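Idden water utility to change hardness treatment at Grillthorpe works

Utilities | Tuesday

Households in the eastern half of Idden will receive softer water from November, when the Grillthorpe treatment works switches to a new pellet softening process. The change affects 585 streets and all properties in the Nolum supply zone.

Water leaving Grillthorpe now has a total hardness of 303 milligrams per liter, expressed as calcium carbonate. The target after the change is 104 milligrams per liter. The utility places the first figure in its "very hard" band and the second in "moderately soft."

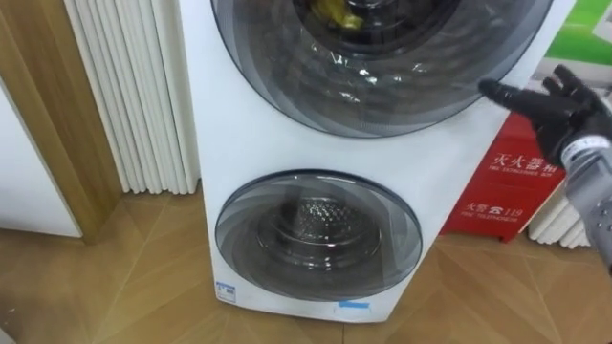 Hardness is caused by dissolved calcium and magnesium. When hard water is heated, part of the calcium comes out of solution as scale, which collects on heating elements, in kettles and inside hot water pipes. Hard water also reacts with soap, so more detergent is needed for the same result. Most detergent packages list separate doses for soft, medium and hard water, and the utility advises customers in the zone to move to the lower dose once the new supply reaches them.

The process was supplied by Pruvost, which also installed the control equipment. Raw water is pumped upward through a column containing fine grains of calcite, and caustic soda is added at the base. Calcium carbonate forms on the grains, which grow into pellets and are drawn off at the bottom. The pellets will be sold for use in farming and glassmaking. A share of the flow will bypass the columns and be blended back in, so that the final hardness can be held steady when the raw water changes.

The switch will be made in stages over 6 weeks. During that time hardness may vary from day to day, and customers at the far end of the network will notice the change last. Short periods of cloudy water are possible while flows are adjusted — the utility says this is fine air and clears from the bottom of a glass upward.

Owners of dishwashers with a built-in softener should lower the hardness setting in line with the appliance manual. Too high a setting wastes salt. Existing scale in pipes and heaters will not be removed by the new supply, although further build-up should slow. 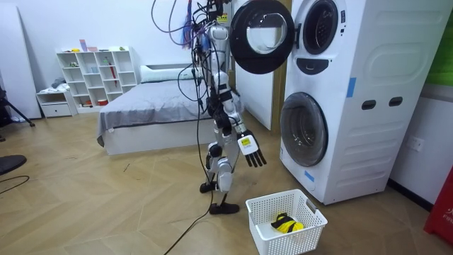

Will customers need to keep their own water softeners?

Most homes in the zone will have little use for one at the new hardness level. Units that stay in service should be reset to the new figure, and units taken out of service should be bypassed and drained by a plumber.

Weekly hardness readings for the Nolum zone will be posted on the utility's website throughout the changeover. Water rates are not affected this year.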